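Intro to Local Archives, handout 4: labeling boxes so that other people can find things

Okay, so last time we got stuck on box titles and ran out of time, and I promised I'd write some of this down. Sorry it's long!

Start with the box, then the folder, then the item. I know everybody wants to jump straight to the letters (I do too, they're the fun part), but if the box has no number you'll be hunting for it by August. The Wunlow papers came to us as 118 folders with titles like "misc" and "misc 2" and, my favorite, "ask Tomoyo." Tomoyo Kawaguchi did answer, bless her, and it took us a whole spring.

A folder title needs a name, a subject and a span of years. "Mollel Dairy, payroll, 1951-1954" is great. "Old dairy stuff" is a cry for help. If you don't know the years, write "undated" and move on. Please don't guess from the handwriting, I've been wrong that way more times than I'd like to admit.

Pencil on folders, always. Marker is fine on the outer carton or on a shelf tag, but keep it away from anything you plan to save. Numbers run straight through the collection, so if box 3 ends at folder 457, box 4 starts at 458. Don't start over at 1 in each box!

Read chapter 2 of the Shibata packet before we meet again. Asuka Shibata worked through 1351 glass negatives at the Usis depot, and her section on duplicates is the clearest I've found. Skip the part on software, it's out of date.
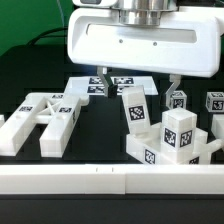

Wonmont, June 2021

For the exercise, take any drawer at home and write a finding list for it, one page at most. Give it to someone who has never opened that drawer and ask them to fetch you one thing. Bring the list back with their scribbles on it, and leave your fixes for class.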